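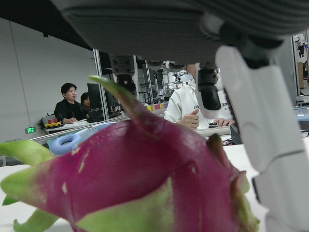

4.2 Placing dragon fruit in the bin

Reading time: 2 min

This section applies to whole, uncut dragon fruit handled one at a time with the light blue bin. For fruit above the bin's 300 mm inner length, see section 4.5.

1. Wipe the tabletop and let it dry.
2. Set the bin on the table, open side up. Check that it is empty.
3. Lay the fruit on its side, clear of the bin. Leave at least 200 mm between the fruit and the nearest bin wall.
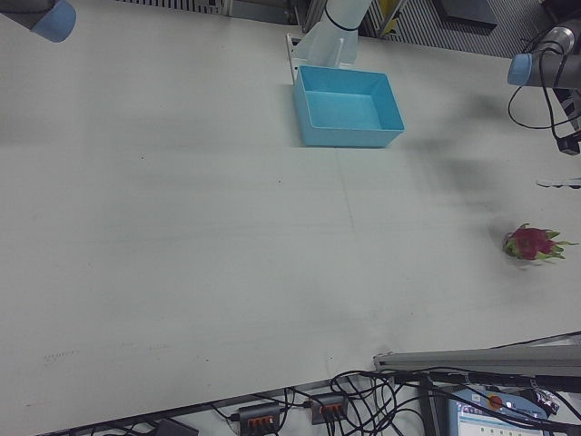
4. Support the fruit by the round part of the body. Do not lift it by the leafy tips.

CAUTION: The green scales bend and tear easily. A torn scale can open the skin underneath.

5. Lower the fruit until it touches the bin floor, then release. Do not drop it.
6. Turn the fruit if any tips press against a wall.

NOTE: Small cream-colored scuffs on the skin are surface marks. Record them under code 39 and keep the fruit. Set aside fruit with soft spots or leaks.

NOTE: The bin may sit at a slight angle to the table edge. Straighten it only if it will be stacked later.

Replacement bins: order part 3078 from Narkent.

Last updated: April 18, 2024

This site uses cookies. Accept | Manage settings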